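Haltico opens Teria, a free checking service for exposed remote access, to small organisations

FLUTEVHAM, October – Haltico, the network security company from Flutevham, announces today that its checking service Teria is open to all small organisations with up to 200 employees. The service looks from the outside at the internet addresses of an organisation and reports which remote access doors are open, which of them use old software, and which still accept a password without a second step. The basic check costs nothing and needs no installation.

Teria was in a closed trial since the spring. In this trial 181 organisations took part, among them dental practices, transport firms, schools, two printing houses and a number of accountants. In 80 of them the first check found at least one remote desktop or management page that could be reached from anywhere in the world. In most of these cases the person responsible for the computers did not know that the page was open.

"When we called them, the first reaction was very often that it must be a mistake in our report," says Ho-yin Kao, head of research at Haltico. "Then they looked at the router, and there was a rule from a supplier who did some work four years ago and went away. Such a rule makes no noise. It stays there until somebody asks about it, and usually the one who asks first is the attacker."

What the trial has shown

The research group at Haltico has collected the results of the trial in a short report, which is published together with this announcement. In total the checks recorded 322 findings. The largest part of them concerns remote desktop services which were opened for home working and were not closed later. After this come the management pages of routers and of network storage, and then old versions of VPN software for which the manufacturer does not give updates any more.

A smaller group of findings was a surprise for the authors. These are small devices that were bought by another department and never passed through the hands of the person who looks after the network: door entry panels, meeting room screens, heating controllers, kitchen and canteen equipment with a network connection. Many of them ask the router by themselves to open a port, and many routers agree to this with their factory settings. The report recommends switching off this automatic function in every office router, also when there is no such device in the building today.
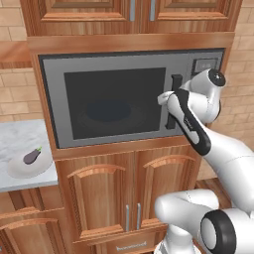 Simulated kitchen with a robotic arm at the microwave door handle.

The report also describes how the passwords behind the open pages were protected. Haltico did not try to log in anywhere. The participants answered a short list of questions by themselves, and the answers were compared with what the check could see from outside. A second step at login, such as a code from an application or a hardware key, was often switched on for e-mail but missing for the remote access. Shared accounts were common too, above all where an outside supplier helps with the business software and several technicians use the same name.

How the service works

An organisation registers with its domain name and an e-mail address that belongs to this domain. Teria then sends a confirmation to the address and asks for a text entry in the domain records, so that it is not possible to order a check of a stranger's network. After the confirmation the first check begins within the same day. It runs slowly on purpose, so that older equipment does not get into difficulty, and it normally finishes overnight. The finished report arrives before 8 in the morning.

The report is written in everyday language. Each finding gets one page with four parts: what was seen, why it can be dangerous, what to do first, and what to ask the supplier if the customer cannot make the change alone. The technical details are in an attachment, which can be forwarded without the rest.

The check is repeated every month. If nothing has changed, the customer receives only one line by e-mail. If a new door has opened, the message comes at once and does not wait for the monthly date.

Teria does not try passwords, does not use any weakness to go further into a network, and does not read files. It records only the answer that a service gives to every visitor. The results are kept for one year and are then deleted. A customer can ask for an earlier deletion, and this is carried out within two working days.

Help with repair

During the trial it became clear that a report alone is not enough for many small organisations. Several participants had understood the finding very well but had no one who could change the firewall. For this reason Haltico has made an agreement with Hsieh, a network maintenance firm which works also from Flutevham. Customers of Teria can book a technician from Hsieh by the hour, either by telephone or at their own place. There is no obligation to use this offer, and Haltico receives no commission for it.

"We had one transport firm where the whole repair was eleven minutes," says Ho-yin Kao. "The owner had postponed it since the summer, and I understand him well. If you have never opened this menu, you are afraid that the lorries will stand still the next morning. It is good when somebody sits next to you – or at least is on the telephone."

For organisations that want to do the work by themselves, Haltico has put five guides on its website. They treat the following subjects:

Closing a remote desktop port and putting a VPN in front of it
Switching off automatic port opening in the router
Moving the management page of a router to the internal network
Giving every outside technician a separate account with an end date
Switching on a second step at login for remote access

The guides can be printed and may be shared freely. Suppliers and computer shops are allowed to put their own address on the last page.

Price and availability

The basic service with the monthly check is free for organisations with up to 200 employees and remains free for as long as the organisation stays under this size. Larger organisations, and those who wish a weekly check or more than one domain, can choose a paid plan. Prices are sent on request. Participants of the trial keep their present account and do not need to register again – their older reports will be moved to the new portal by the end of the month.

The portal is available in English and French from today. German and Spanish versions are in preparation and will follow in the winter. The guides are for the moment only in English.

Organisations that run their systems completely at a hosting company should ask this company for permission before they register. A letter for this purpose, which can be signed and sent, is in the help section of the portal. According to the experience from the trial, most hosting companies answer in a few days.

Online presentation

Ho-yin Kao will present the results of the trial in an online session at 10.30 in the morning during the last week of October. The session takes around 45 minutes and includes time for questions. It is meant for office managers and business owners, so no technical knowledge is required. Registration is through the news page of Haltico, where the exact date is also shown. A recording will be available afterwards for all who have registered.

About Haltico

Haltico develops tools that help small and medium organisations to see their own network from the outside. The company was founded in Flutevham by former network engineers and is owned by its employees. Next to Teria it offers log storage for small offices and a training course on the safe use of remote access. The research group publishes its work without charge on the company website.

Press contact

Haltico Press Office, Flutevham
The full report, the guides and the logo of Teria in print quality can be requested from the press office. Interviews with Ho-yin Kao are possible in English and Cantonese. Please mention your deadline in the message, so that we can answer in time.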